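Keeping field survey kit in order at home
Tips for seal and seabird counters, by Muthoni Owino

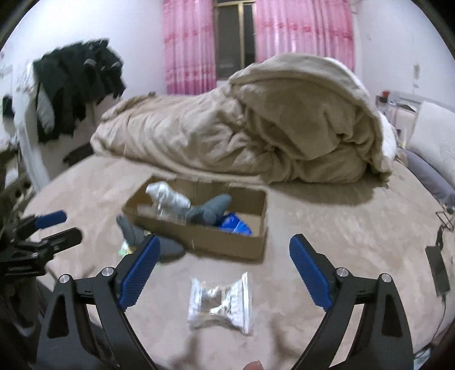 Most of the damage to survey equipment happens between counts. Salt carries on working after you have gone indoors, and a telescope put away with spray on it will have stiff focus rings by the next season. Set aside half an hour on the evening you get back and do the whole job then. Unpack everything where you can see it before anything goes into store. A bed is a good height for this and saves bending, and an open cardboard box set on it, like the brown one here, will hold bottles and other small things while you sort. Crinkly plastic bags with a silvery inside are easily mistaken for rubbish, so look into each one before you throw it out.

Optics

Blow loose sand off the lenses with a rubber puffer. Do not wipe first. Sand dragged across a coated lens leaves fine scratches that show up as haze when you are looking into low sun. Once the grit is gone, dampen a cotton cloth with fresh water and wipe the barrel, the eyepiece and the tripod collar. Lens fluid goes on the cloth, never straight on the glass.

Leave caps off overnight in a dry room. Putting them on too soon traps damp, and fungus inside a telescope costs more to put right than many of them are worth.

Tripods

Extend all the legs fully, undo the locks and rinse them under the tap. Stand the tripod in the bath or shower to drain with the legs still out. When it is dry, put a thin smear of silicone grease on the threads. I used Resberg grease for years and have nothing against it, but any plain silicone type will do. Avoid cooking oil, which goes sticky and holds sand.

Check the feet too. Rubber feet work loose on shingle, and a lost one is usually noticed on wet rock.

Boots and waterproofs

Rinse boots inside and out if you have been over the tops. Stuff them with newspaper, change it after two hours, and keep them away from the radiator. Direct heat cracks the glue along the sole.

Waterproofs should be hosed down on the line. Close the zips first and run a candle stub along the teeth afterwards. Naheed Jadoon uses beeswax on hers and it lasts longer, though it picks up fluff in a coat pocket.

If you visit more than one colony, scrub the soles with disinfectant between sites and let them dry completely. Seals and seabirds can both carry disease, and mud is an easy way to move it about.

Notebooks and count sheets

Dry wet pages flat between sheets of kitchen paper with a tray on top. Change the paper once. Pages dried by a fire curl and the pencil rubs off against the next sheet.

Copy your totals on the same evening, while you can still read your own sevens. Write large counts in full with the comma, so 2,000 and not 2k, and never leave a bare tally without the site and the state of the tide beside it. Last July I had a clear 526 in the margin of a sheet with no place name, and it had to be left out of the return.

Pencil is better than pen. A soft one writes on damp paper and doesn't run.

Batteries and radios

Take batteries out of anything that will sit unused for more than a fortnight. Wipe the contacts with a cotton bud and a drop of white vinegar if there is any green on them, then dry them well. Keep spares in a small tub with a lid, with the used ones in a different tub.

Handheld radios need the charging pins cleaned as well. The Brallgate sets are poor in this respect, as the pins sit in a dip that fills with salt.

Storing it all

Use crates with air holes, on a shelf and off a concrete floor. Sealed boxes are fine only if the contents are bone dry. Label the short end of the crate, where you will see it on the shelf. Ropes and straps hang better than they coil.

Halima Mbwambo asked about moth in wool hats and gloves. Wash them, dry them, and put them in a tied pillowcase with a bar of strong soap.

Page last changed 2024-01-21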